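Section 12: Setting the Water Hardness

The Trellwood softener must know how hard your water is before its first cycle. Use the test strip from the starter bag, or ask your water supplier. The factory setting is 26.

1. Plug in the power adapter. The display shows the time of day.
2. Set the bypass valve to SERVICE.
3. Hold MENU until the word HARD blinks.
4. Press UP or DOWN to enter your hardness number.
5. Press MENU once to save.

Note: If you leave the keypad alone during step 4, the display goes back to the clock and the old number is kept. Start again from step 3.

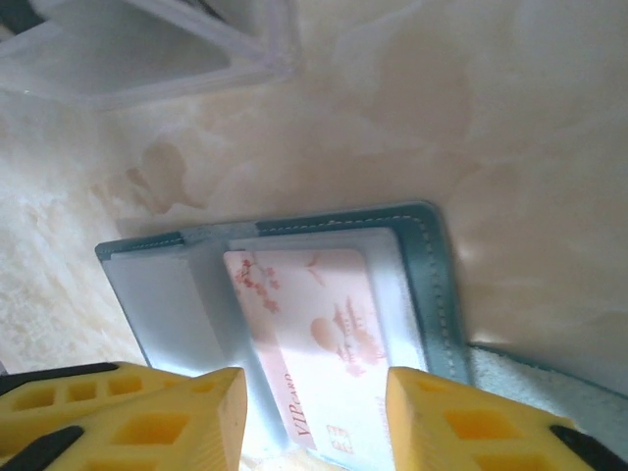

Page last changed: July | Applies to Trellwood models 557 and 1223

Iron in the water calls for a higher setting. Follow the iron table in Section 9 and enter the corrected number in step 4. On well water, test again each spring.

6. Fill the salt tank halfway with pellets. Do not use rock salt.
7. Hold REGEN until the motor starts. Leave the lid closed during the cycle.
8. When the clock returns, run a cold tap until the water is clear.

Caution: Do not open the control head while the adapter is plugged in.

Caution: Do not connect the drain hose directly to a sewer pipe. Leave an air gap as shown in your local plumbing code.

For Ollenora control heads, go to Section 14.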